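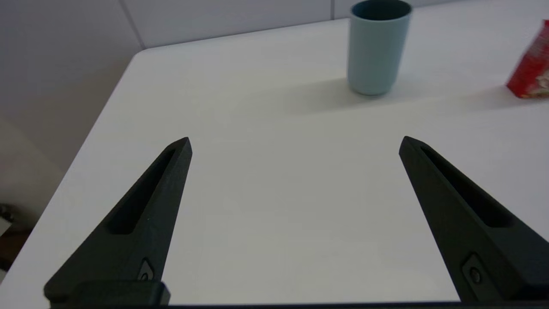

Open fingers, with a blue cup farther back.

Home Kitchen Workshop Pantry
Search tips... Go

I do love a kitchen tip that comes out of a lab! Yesenia Chávez and the Hnatiuk group ran 231 grasps on small cartons, teaching the arm by hand first — 30 lessons in all — and slowing it down for the last little stretch cut the dropped boxes by nearly half. 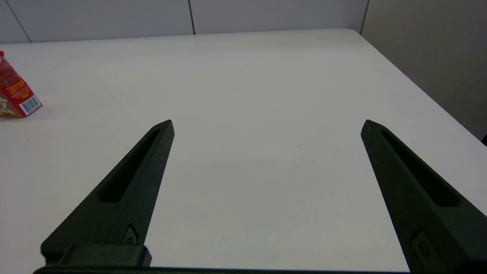
Red carton at the left, barcode showing.

So when you reach into a crowded shelf, go in open and wide, then ease up before you touch anything.

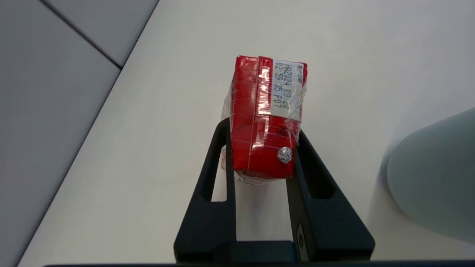 Held upright, film wrinkled at the corners.

Shiny wrap slides, they found, so take hold low and squeeze only as much as you need (my juice boxes thank them).

Related tips
Sorting a deep pantry shelf
Brelo jar opener, six months on
Keeping cups from tipping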